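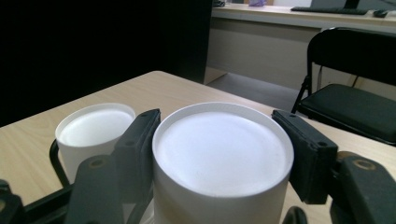
Toon Schouten wrote to ask whether the smooth pads and the textured pads were mixed in the same recordings, and whether he could please have them apart. Yes to both, Toon, and thank you for asking so nicely! Version two of the Skendside Cup Set now keeps them in separate folders, and this page has been rewritten to match.

What you get

The set compares two builds of our hand-held gripper, Zaltby (smooth pads) and Savolainen (textured pads), on one small and rather homely job: picking up white paper cups and putting them in a holder. There are 472 recordings with Zaltby and 451 with Savolainen. We had hoped for even numbers, but August got away from us and we'd sooner share what we have than keep you waiting.

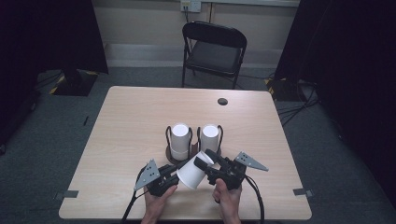
Photo: Skendside bench team. Free to reuse with credit.

Most of the work is done two-handed, one gripper in each hand, and a cup often gets turned over between the jaws on its way to the holder. If you only care about single-handed lifts, look for the folder called "solo" (it is much smaller, I'm afraid).

Getting started

Unpack the archive somewhere roomy, then open the index file first. Each line gives the recording name, the build, the pad type and a short note from whoever was holding the grippers. Some of the notes are chattier than others. The Hotance reader opens everything, though it can be slow over a network drive, so do copy the files across if you can.

Known troubles

Left and right are swapped in the first 300 lines of the old index. Please use the new one.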